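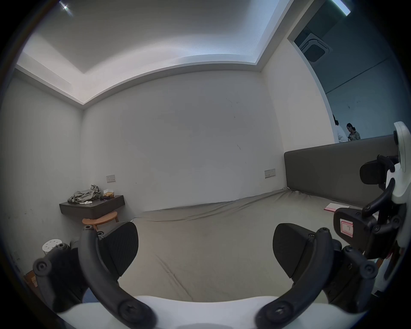 HOUSING & WASTE

Vellilbridge to collect mattresses separately from February

16 January 2020

The city of Vellilbridge will stop accepting mattresses and box springs with general bulky waste next month and will send them to a dismantling plant in Grestum. The change applies to all residential addresses inside the city limits, including apartment buildings served by private haulers under city permit.

Under the present system, mattresses left at the curb are loaded into the same compactor trucks as furniture and carpet and taken to the landfill. The city sanitation department says mattresses compress poorly and tend to rise through the fill after burial. Loose coil springs also wrap around the axles and tracks of landfill equipment, and clearing them requires the machine to be shut down.

The new contract has been awarded to Maritz, which operates the Grestum plant, for a term of four years. Collection will be handled by Caruso, the city's existing bulky waste hauler, using box trucks without compaction. A mattress that has been crushed in a compactor cannot be fed through the cutting line in Grestum and would be rejected on arrival.

How collection will work

Residents must book a pickup by phone or through the sanitation department website. Bookings open on the first working day of February. Each household may put out up to four pieces per pickup, with a mattress and its box spring counted as two. Sheets, pads, and removable covers must be taken off. Bed frames, headboards, and slats are not part of the program and stay in the regular bulky waste stream.

Pieces must be placed in a sealed plastic bag before they go to the curb. Bags will be stocked at the city service counter and at the transfer station. The department will not collect a mattress left unbagged in rain or snow. A wet foam core can weigh several times what it does dry, and it will mold in storage before it reaches the line.

Mattresses with bed bugs are accepted on a separate route. They must be double bagged and marked on both sides, and the resident must state the condition when booking. These pieces are not dismantled and will continue to go to the landfill.

There is no charge for the first pickup in a calendar year. Each further pickup costs $30. Residents who bring pieces to the transfer station themselves pay $8 apiece. Hotels, dormitories, and furniture stores are excluded from the residential rate and need a commercial account with the hauler.

What happens at the plant

At Grestum, incoming pieces are weighed, checked for moisture, and sorted into spring and foam types. The outer fabric is slit along the border seam and peeled back in one piece. Layers of foam and fiber padding are then separated by hand and baled by material. Polyurethane foam is sold for carpet underlay. Cotton and mixed fiber go to makers of insulation and oil filters.

Spring units are pressed flat and sold as scrap steel. Units with individually pocketed coils take longer, as the fabric sleeves must be removed before the steel meets the mill's limit for contamination. Wood from box springs is chipped for mulch or boiler fuel, depending on whether it has been treated. Latex cores are stored until there is enough for a full load.

Maritz says the Vellilbridge contract will require a second shift at the plant. A second baler is on order.

Cost and reporting

The sanitation department puts the all-in cost at $41 per ton above the present landfill rate. The difference will be paid from the existing solid waste fund, with no change to the monthly household fee during the current budget year. The contract allows the processing price to be adjusted once a year against a published index for scrap steel.

Monthly reports will list the number of pieces received, the number rejected, and the weight of each material shipped. Mattresses already placed at the curb before the changeover will be collected under the old rules.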